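Declercq Storage Pty Ltd
Kotia Site: Quarterly Workplace Inspection Checklist
Warehouse floor, loading dock and pedestrian routes

Inspection period: September
Area reference: 922
Status: Closed with actions outstanding

Ratings used: S (satisfactory), A (action required), N/A (not applicable)

1. Floors and walkways

1.1 Floor surfaces level and free of trip hazards: S
1.2 Line marking legible: A
Comment: Yellow marking between the dock office and the main aisle is badly worn. Repainting has been requested from Fumness and should be carried out outside receiving hours.
1.3 Minimum clear width of 700 mm maintained on pedestrian routes: A
Comment: Shrink wrap and flattened cartons were stored against the wall near door 2, reducing the width below the minimum. Cleared during the inspection. Shift supervisors are to check this route at the start of each shift.
1.4 Spill kits stocked and sealed: S

2. Traffic management

2.1 Pedestrians and forklifts separated: S
2.2 Convex mirrors clean and correctly angled: A
Comment: The mirror at the end of the cold aisle has been knocked out of alignment. It does not show vehicles approaching from the dock.
2.3 Temporary closures marked at both ends: A
Comment: Where an aisle is closed for racking repairs, a barricade must stand at each entry point. Tape alone is not accepted. Staff reported that tape had been used on Thursday and was removed by a driver who took it for packaging waste.
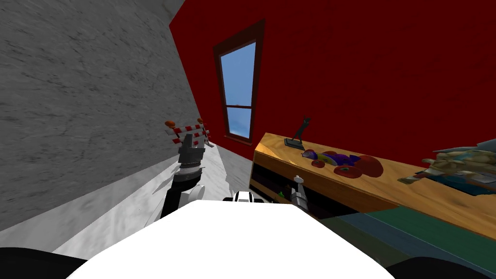

Closures lasting longer than one shift must also be entered on the whiteboard in the dock office, with the expected reopening time. The whiteboard had not been updated for the racking repair and still listed a closure from the previous quarter.

2.4 Speed signs in place: S

3. Racking and storage

3.1 Load rating signs displayed on every bay: S
3.2 Uprights and beams free of visible damage: A
Comment: Dent to the front upright of bay 8. The bay has been unloaded and tagged out of service pending assessment by a competent person.
3.3 Pallets in sound condition: S
Comment: Improved from last quarter. Damaged pallets are now set aside for collection by Zestetti.

4. Emergency provisions

4.1 Exit doors unlocked and opening freely: S
4.2 Exit signs illuminated: S
4.3 Extinguishers mounted, tagged and unobstructed: A
Comment: Service tag missing from the unit beside the battery charging bay. Contractor to confirm the last service and fit a replacement.
4.4 First aid cabinet contents match the list: S
4.5 Eyewash station tested: S

5. Outside areas

5.1 Yard lighting operational: S
5.2 Drains clear of leaves and litter: A
Comment: Grate at the truck entrance partly blocked.
5.3 Smoking area signposted: N/A

Items rated A remain open until evidence of completion has been lodged with the site office. Item 3.2 takes priority, and the bay is not to be reloaded without written clearance.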